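## Handout 4: Collecting demonstrations in simulation

A policy trained by imitation can only copy what the examples contain. This week each pair records demonstrations in the Vornbridge simulator, moving small household objects about a table.
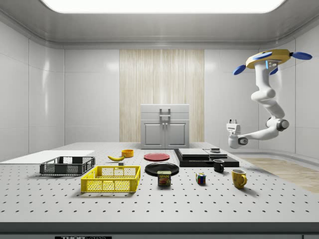
Hendrik Koster asked whether a failed attempt should be deleted straight away. Keep it, but mark it as failed. The failures go into a separate folder and we use them later for the success classifier.

### Starting poses

Vary where the arm starts. If every episode opens in the same pose, the policy never learns how to approach from anywhere else.

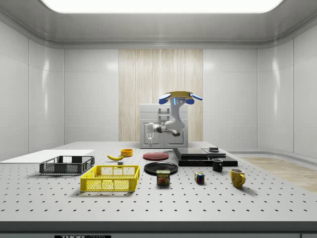 An episode starts when you press record, so check the pose first. A folded arm makes a perfectly good start - with the links tucked up in front of the cabinet, as they are here, the whole approach to the table has to be demonstrated.

### Labelling

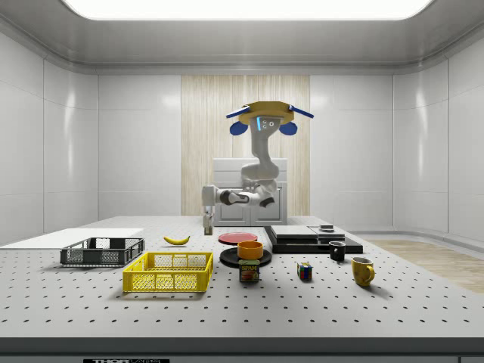
Write the instruction before you move the arm, and name the object and the goal. Colour matters when there are two of a kind. "Pick up the mug" won't do with a black one and a yellow one on the same table, whereas "pick up the banana" is fine.

### What to hand in

Last year's set had 2313 episodes, of which 2076 were usable. Most of the rest were lost to missing labels, so go through yours before you upload. 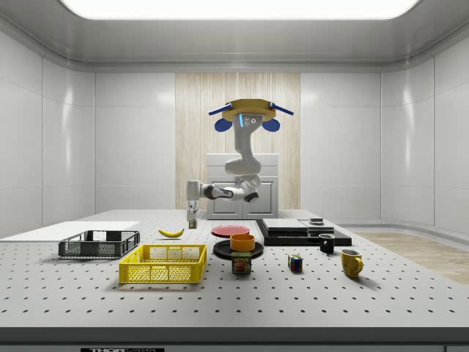 Also check that the recording stops once the task is finished. Long idle tails teach the policy to wait. Trim them with the Plelov script and send the folder to Nele Böttcher by the end of May.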